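Notebook, bedroom test area, August
Entry by Nandini Chowdary

Subject: working rules for soft-toy handling on the bed, Kotian procedure, revision 4

The revision was read aloud before work began. Two changes apply. The operator shall call out each grasp before the fingers close, and the speed limit near the mattress is now 53 percent of the normal setting. The Prultia checklist still refers to the old limit and needs correcting. Grasps at the basket are to be made over the rim, with the fingers on top of the item and the thumb opposing.

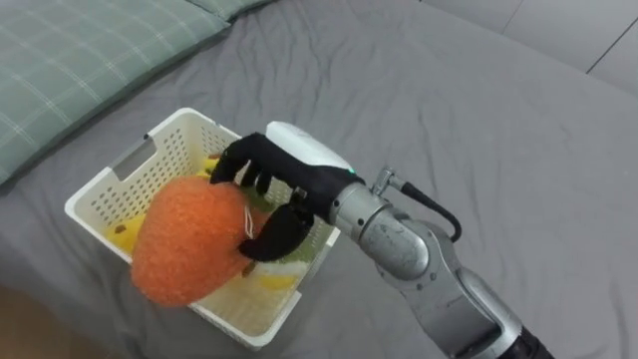 Who may enter the marked area while the arm is powered?

Only the person holding the stop button, and only after the operator has confirmed a hold. All others remain behind the line until power is removed.

Rule 3 (approach to items lying on the sheet) remains open. Dustedov's draft asks for a pause above every item, fingers pointing down, before the final descent. I support the pause but would set it at two seconds; the draft gives no value. The banana and the carrot are to be treated as separate targets, each with its own call. Cables on the floor are to be checked before each run, including those near the corner of the bed. 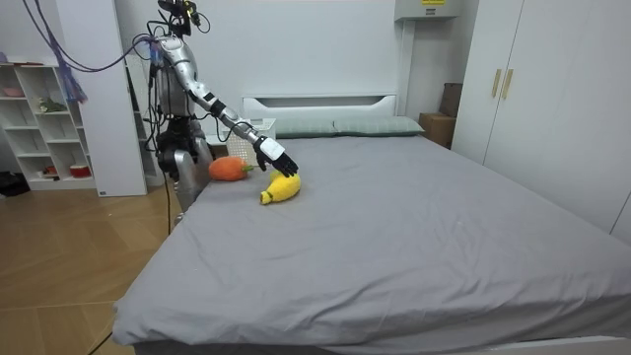

Open items

Send the pause value to Dustedov for comment.
Correct the speed line in the Prultia checklist.
Ask Roretti whether the stop button log may be kept on paper.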